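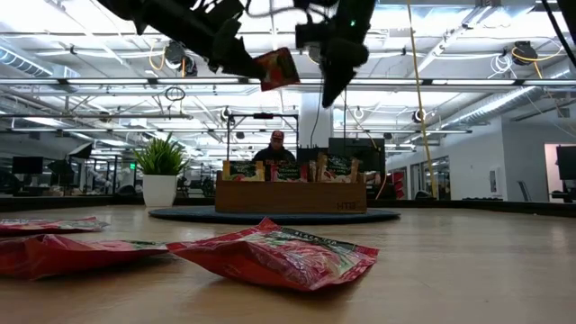
Page last changed: September, 16:40

New house rules for shared robot benches win over the doubters at Hakgate

A set of plain working rules for people who share a table with a robot arm has been adopted in full at Hakgate, and the engineers there could hardly be happier about it. The rules fit on two sides of paper, they were argued over all summer, and they cover everything from where you stand to what you do with a crisp packet that has landed on the table.

The work they apply to will be familiar to anyone who has followed packing robots over the past few years. An arm picks up small snack packets, a wooden crate stands on a round mat across the table, and people are near enough to talk over the top of it all. Soft, shiny, crumply packets are a wonderful test for a gripper and a terrible one for anybody's patience, and Hakgate has been doing a great deal of it.

"I've worked with arms in cages and I've worked with arms on open benches, and the open bench is so much more fun," said Tamsin Haverford, who led the drafting. "But you can't run it on common sense alone. Everybody's common sense is a bit different, and we found that out as soon as we asked people to write theirs down."

That was how the whole thing began. In the spring Haverford asked everyone who used the benches to note what they thought the rules already were. She got 13 replies and no two matched. Some people believed you had to press stop before reaching across the table. Others thought it was enough to catch the operator's eye. One reply said only "keep your sleeves in", which has made it into the final text word for word.

What the rules say

The finished document has 10 rules, and the first is the one visitors hear before they are let near a bench: one person is in charge of the arm at any moment, and everyone in the room can say who. If the job passes to somebody else, both people say so out loud. It sounds almost too simple, but the trial team reckon it has done more good than all the rest put together.

The second deals with hands. Nobody reaches over the table while the arm is able to move. Being still doesn't count, as an arm that is waiting for its next instruction looks just the same as one that has been stopped. The operator stops it, says "stopped", and only then do hands come in. Packets that have missed the crate stay where they fell until that has happened, however tempting it may be to flick them back into reach.

Then there is the matter of standing places. People on the far side of the table may watch, and are encouraged to, but they keep out of the arm's reach, which is to be marked on the floor with tape and measured again whenever the arm or the table is moved. Gopinath Menon, who looks after the benches, wanted the measuring done with the gripper fitted and the longest item in its grasp. He got his way.

"People measure the arm and forget the thing on the end of it," Menon said. "Then they forget the thing the thing is holding! I'd rather have a generous line on the floor and a few grumbles about it."

Cables get a rule to themselves. Anything that comes down from the ceiling must either be in use or be wound back up on its reel, and no cable may cross the space the arm sweeps through. Menon walks the room with a long pole each morning before the first run and checks, and he has invited anyone who thinks this is excessive to come and hold the pole.

There are rules, too, for the things being handled. Each run starts from a written layout, so that the crate and the mat go back to the same spot and the next person can tell at a glance if something has been nudged. Packets that have split are binned. Packets that are merely crumpled can stay in, and the rules say they should, on the grounds that real shops are full of crumpled packets and a robot that only copes with smooth ones hasn't learned much.

A trial with numbers in it

The rules were tried out over 726 runs before the vote to adopt them. Of those, 701 went from start to finish with no rule broken. The remaining 25 were written up by the people who had been there, with no names attached, and pinned on the wall by the kettle for all to read.

Most were small. Somebody handed over the controls with a nod and no words. Somebody leaned across to straighten the crate. There were no injuries in any of them. A couple made uncomfortable reading all the same, and one led directly to a change: the rule on hands used to allow reaching in "once the arm is at rest", and those words were struck out the same afternoon.

Idris Dafis, who had been the loudest critic of the early drafts, said it was the write-ups that changed his mind. He had expected a pile of paperwork and a slower day.

"I went in thinking it would kill the pace," he said. "We lost a little time in the first week while everyone remembered to say 'stopped'. After that I didn't notice it. I did notice that I'd quit looking over my shoulder, and I hadn't even known I was doing it."

Dafis has since taken on the job of training new starters. He does it at the bench with the arm live and an experienced operator at the controls, and he is a great believer in letting people get the handover wrong a few times while it doesn't matter.

Borrowed, and lent

Hakgate is quick to say that little of this is new. The team started from the published safety standards for industrial robots, and from its own risk assessments, and the rules state on their first line that they sit underneath both and replace neither. Where a bench changes, with a new gripper or a heavier load, the risk assessment is done again before the house rules are even looked at.

What the team has added is the everyday layer, the part that deals with who says what and where the crate goes. Two other outfits have already asked for it. Rowbotham, which handles small boxed goods, has been using a copy since early summer and has sent back a page of suggestions. Fliltard has taken the rules on handover and hands and is writing its own for the rest, as its arms are mounted differently and the tape on the floor would land in the middle of a corridor.

Gunārs Rozīte of Rowbotham is a fan. "It's written in the sort of words you'd use to a person," he said. "I gave it to someone on their first morning and they read it, all of it, standing up. I've never seen that happen with a safety document."

His suggestions were mostly about noise. Rowbotham's floor is a good deal louder, and a spoken "stopped" can be lost. The team there pairs it with a raised flat hand, and the next version of the Hakgate rules will include the gesture as an option for loud rooms. He also asked for a line on headphones. That one was settled within minutes: none at the bench, for anybody, including the people who are only watching.

Still being argued over

A few things were left out because agreement couldn't be reached. The biggest is how many onlookers a bench can have. Haverford would like a fixed limit. Menon thinks it depends on the room, and that a number would be ignored the first time a school party came round. For now the operator decides, and may send people away without giving a reason.

Then there is the question of learning runs, where the arm is trying out movements that no one has seen it make before. At present these follow the same rules with a slower top speed and a wider line on the floor. Demetrius Delacroix, who works on the software side under the project name Dudau, has asked for a separate sheet, and has offered to write the first draft himself. He would like the sheet to say plainly what the arm might do as well as what the people should.

"The operators are brilliant at the people part," Delacroix said. "We owe them the other half. If I change something in the code and the arm is going to come at the crate from a new side, that should be on paper at the bench before anyone presses start."

His draft will go up on the wall by the kettle when it is ready, with a pen on a string next to it. Anyone who works at the benches can write on it, and so can visitors.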